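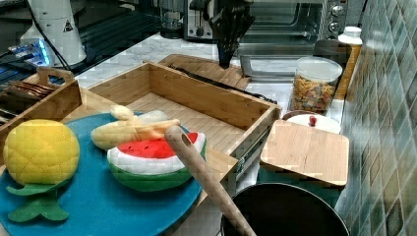
Progress Report to the Rosales Fund
Grendcombe Pretrial Text Reminder Project
Apr 19, 2023

This report covers the first half of the grant period. It follows the headings in the grant agreement, except that staffing and budget are combined.

Purpose of the grant

The grant pays for a court date reminder service for people released before trial in Grendcombe. Before the project, people got a paper slip at release and a letter to the address on file. Many of them had moved by the time the letter went out. A missed date usually meant a bench warrant, even when the charge was a low-level one such as driving on a suspended license.

Work completed

The reminder system went live in November. It sends a text seven days before a hearing, another the day before, and a third on the morning of the hearing. Messages go out in English and Spanish. Each one gives the courtroom, the time and a phone number that reaches a person during business hours.

We have enrolled 139 people so far. Enrollment is voluntary and happens at the release desk or through defense counsel. The form was two pages long at the start and is now one. The public defender's office asked for that change, and also asked us to drop the line requesting an employer's name. We dropped it.

Of those enrolled, 81 have had at least one hearing come due. Fourteen of them missed a date. Four of the 14 came in on their own within a week and had the matter put back on the calendar without a warrant. We do not yet have a comparison figure we trust. The clerk's older records count a continued hearing and a missed hearing under the same code in some months, and we are going through those files by hand.

Data use

The fund asked us to report on this separately. The system holds a name, a phone number, a case number and hearing dates. It does not score anyone or rank anyone by risk. The sheriff's office asked in the winter whether it could have the phone numbers for warrant service. We declined, citing section 3 of the agreement with the court, and the presiding judge confirmed that reading in writing. A copy of her letter is in Attachment B.

Phone numbers are deleted 15 days after a case closes. The vendor, Musta, was keeping message logs longer than that under its default settings. We found this during the first quarterly check and the setting has been changed. Musta has sent written confirmation that the older logs were removed.

Problems

Calendar changes are the main one. When a hearing is moved late in the day, the court's system does not pass the new time to ours until the overnight update. Three people were sent a morning text with the wrong time. All three were called by phone once the error was noticed, and none was marked absent. We have asked the county for an afternoon update as well — the county says it can do this but has not given a date.

Prepaid phones are the other. Numbers go dead and we learn of it only when a message bounces. Staff now check the bounce list each morning and contact the defense attorney.

Staffing and budget

Cheng-en Leung has served as project coordinator since the launch. The half-time Spanish-language position was vacant for nine weeks and is now filled. Salary spending is under budget as a result. Messaging costs are on budget. We would like to move the unspent salary money to bus passes and will send the formal request under separate cover.

Next period

Indmont has asked to join, starting with its misdemeanor docket. The court there uses different calendar software, so we plan to test with one courtroom first. We will also finish the hand review of the older records and report the comparison figure, whatever it shows.

Comments (3)

rdk_44: My nephew got these texts. The day before one is what helped. Is there any way to add traffic court?

Marian P.: Glad to see the phone numbers are not going to the sheriff. Please post Attachment B, the link goes nowhere.

oldmillroad: What happens to people with no phone at all? Didn't see it in here.

Contact the project office | © 2023 Grendcombe Pretrial Text Reminder Project | Back to top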